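# The slowest burger in Ghumman

I've been building a robot that makes a hamburger, and it's taken over my evenings, most of my weekends and a fair chunk of bench at Hullano, our shared workshop in Ghumman. I didn't set out to do lunch. I wanted a pick-and-place project with a bit more colour than wooden blocks, and a burger has a bun, cheese, tomato, a patty and a big floppy bit of lettuce, so every pick is a different kind of awkward. The gripper is black with two fingers, the tray is the cream one in the middle, and everything else is clear plastic and stubbornness.
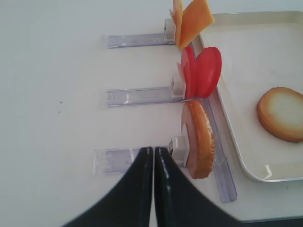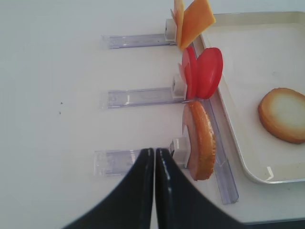
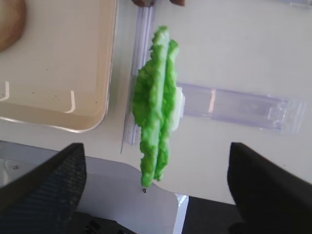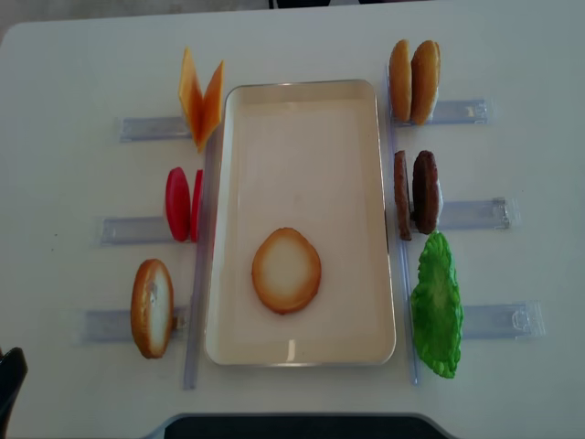 One of the regulars at the next bench reckons I've built a very expensive way to avoid using my hands, and that a real kitchen would just have stacks of everything in tubs. Fair enough! She also said the holders were the only clever part and the arm was showing off, and I've thought about that more than I'd like, because she's mostly right.

The holders took longer than anything to do with the arm. My first go had the food lying flat on the table, the way you'd lay it out at home, and the fingers simply couldn't get under it. A slice of cheese flat on a table is basically a sticker. I tried a little spatula attachment for a while (don't ask), then a raised rack, and then one night I stood a slice of tomato on its edge against a scrap of offcut and the whole thing made sense. Stand the food up and two fingers can come at it from either side.

So the layout is two columns, one down each side of the tray. Cheese, tomato and bread on the left; bun tops, patties and lettuce on the right. Each lot gets its own clear bar, and there's a long rail running down beside the tray on each side. The plastic set me back $129, including the piece I cracked by drilling too fast and the piece I cracked by drilling too slowly. If you're doing this yourself, buy a spare sheet. I'd also leave the protective film on until the very end, as clear plastic shows every greasy thumbprint in the building.

I call the whole contraption Roner, which is what was written on the lid of the box I kept the screws in. The code that runs it is called Holano, after a typo in the workshop's name that I made on the first night and never fixed. It's not elegant code. There's a file of positions, a file of finger widths and a file called "misc" that I'm a bit scared of.

Finger widths are where the fun is. Bread will put up with nearly anything. Patties are pretty forgiving too, and there's enough texture on them to give the fingers something to hold. Tomato wants a light touch and a slow lift, and cheese wants a lighter touch again, plus some patience, as two slices standing together love to travel as a pair. I ended up writing a wiggle into the cheese pick – a tiny side-to-side shuffle before the lift – and I'm unreasonably proud of it.

Lettuce is a category all on its own. It's long, it's frilly, and it folds whichever way it fancies. I started by grabbing it near the middle and it drooped over both fingers like a wet sock. These days I don't fight the fold. I let the leaf hang, bring it in over the tray slowly and lower it further than looks sensible before opening up. My early version let go from 16 centimetres up and there was lettuce in places I was still finding in April.

The other thing that ate my time was getting the camera views to agree. There's one looking down on the table and one riding along near the fingers, and clear plastic is a shocker for both of them. It catches the light differently depending on where you are, so a bar that's obvious from overhead turns into a couple of thin bright lines up close. I fiddled with the lamps for ages. In the end I stopped looking for the bars altogether and went by the colour of the food, and that cheered things up enormously. Orange, red and green on a white table is about as kind as it gets.

Next on the list is the bun top. It's domed, it rolls, and it has to come down square on a pile that's already leaning. I've got 2 ideas, and one of them involves a fresh set of finger pads and a lot more swearing. The other is to make open burgers and call it a design decision. I'm ordering the pads this week.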